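Brimberg Opens Orders for Replacement Finger Pad Kit

CLONDDALE - Brimberg is now taking orders for a replacement pad kit for its Flolteo hand-held gripper. The kit is for owners whose finger pads have worn down or started to lift from the blocks.

Each kit holds two pads, two adhesive sheets cut to size and a plastic scraper for removing the old material. The fingers can stay on the gripper during the change. Users peel off the old pad, clean the face of the block, press on the new pad and leave it clamped overnight.

Brimberg recommends a check of the pads every 600 grips, with closer attention to the top edge, where peeling and creasing tend to begin. A lifted edge can catch on thin items and change how the fingers meet.

The kit fits all three Flolteo finger lengths. It does not fit fingers made by other suppliers. Orders placed through the Brimberg parts desk by noon on Thursday ship the same week, and service customers can add the kit to an existing plan.

Brimberg makes hand-held grippers and spare parts from its workshop in Clonddale.
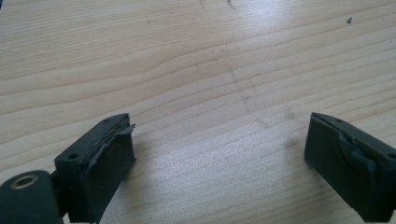 Chraibi was glad to see the pads sold apart from the fingers, but wanted the adhesive sheets offered separately too, as they are easy to spoil on a first try.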